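Questions I get asked about the pretend veg

Ever since I put the play greengrocer's post up, my inbox has been full of the same handful of questions, so I've gathered them all on one page. If yours isn't answered, leave a comment at the bottom and I'll get to it (eventually, I'm slow in April, it's seed-sowing season and the real vegetables get first dibs on me).

Why artificial fruit and veg? Wouldn't real ones be nicer?

For an afternoon, yes! I did try it with real ones once and ended up making soup with very battered courgettes. The artificial sort can be dropped, sold, bought back, posted behind the radiator and sold again the next day. My nephews once ran a shop for eight days straight and I didn't lose a single cucumber.

What goes in the basket?

I like a mix of shapes best. Something long, something round, something leafy. If everything's the same size it looks like a bag of tennis balls. The one on the white table has a dark green cucumber lying across the back and a long yellow squash curving along the rim next to it, then a lettuce coming up in the middle and a yellow pepper over to the left. I do think a lettuce is worth having, it fills the gaps and makes everything round it look fresher.

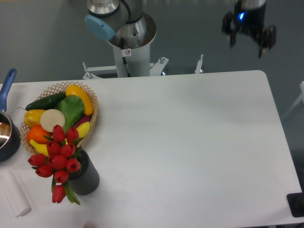 The wicker basket, filled and ready for shop.

Where did you find the basket?

Car boot sale, and I paid far too little for it. I look for shallow ones, as children can see what they're choosing and don't tip the lot out to get at the thing underneath. I'm also a sucker for an open lattice rim. It does collect crumbs, mind you.

Is there a list of the pieces you own?

There is now! Waltraud Lehner wrote to ask how big my collection was, and I foolishly sat down on the living room floor to find out. 111 pieces, if you include the half slices and one grape that's parted company with its bunch. I'd have said fifty. They don't all go out together, I swap them over when people get bored.

How do you clean them?

Warm water, a drop of washing-up liquid and an old toothbrush for the creases. Leafy things are the worst, dust gets right down in between the folds, so I swish those in a bowl and stand them upside down on a tea towel overnight. Don't put them in the dishwasher. I had a lovely aubergine from Girley that came out looking like a slipper.

And the basket itself? Dry brush, then a barely damp cloth. Wicker doesn't thank you for a soaking.

Can I mix different makes?

Of course. Mine are a jumble of Girley and Lanz plus plenty with no name on them at all. The sizes don't match (I've a radish as big as one of my apples) but I've never had a customer complain. Lorenz Gasser commented that his daughter sorts hers strictly by colour, so a yellow pepper lives with the yellow squash and the bananas. I've pinched that idea and it's a very good game for a wet Sunday.

Are the cut slices worth bothering with?

I'd say so. A round white slice can be onion in the morning and turnip by teatime, depending on who's cooking. They're also the first things to go missing, so check under the sofa cushions.

Do you sell made-up baskets?

Sorry, no! I've been asked a lot, but I can hardly keep track of my own. Charity shops are your best bet, and so is the box under the table at a school fair.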